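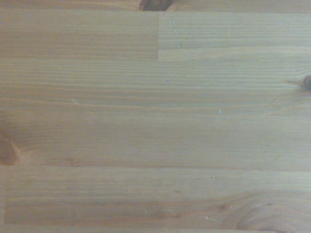
About Jalwood

Jalwood makes solid wood shelves, tabletops and worktops at our shop in Timmont. We started as a repair business and still take in a few old tables each month, mostly in winter.

Our main workshop has 2791 square feet of floor space. Lumber comes from the Segers mill and rests in our store for 4 weeks before we cut it. We make every piece to order – there is no warehouse of finished stock.

Most of our customers are households, but we also supply schools and small cafes. Last year we filled 415 orders. Orders over $500 are delivered free in Timmont and Jullitz. Smaller ones can be picked up at the side door on weekdays until 4 p.m.

We close for two weeks in July. Quotes sent in before the break are answered first when we reopen. Offcuts are sold by the box at the front counter, cash or card.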